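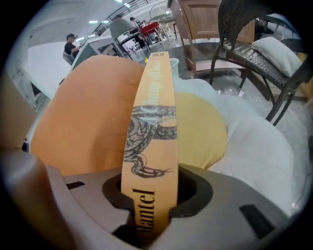
Archives > Liste Skolar > Lecture

3 janvier — par la modération de Skolar
Temps de lecture : 1 min

Bonjour,

> En novembre, on parlait de 200 pages par mois. Est-ce que ça tient toujours pour le Pearce ? Je le trouve long.

Oui, ça tient. L'édition Jirnano fait 1 000 pages, on garde donc le découpage prévu. Les notes de fin peuvent attendre. 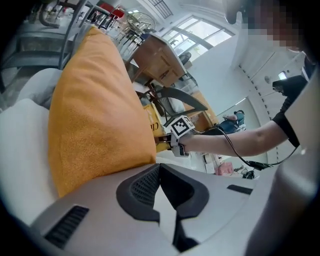

Pour la rencontre de Plekstead, il reste 6 places — inscription par retour de message avant le 16. Merci d'indiquer aussi quelle traduction vous lisez, la pagination n'est pas la même.

Bonne lecture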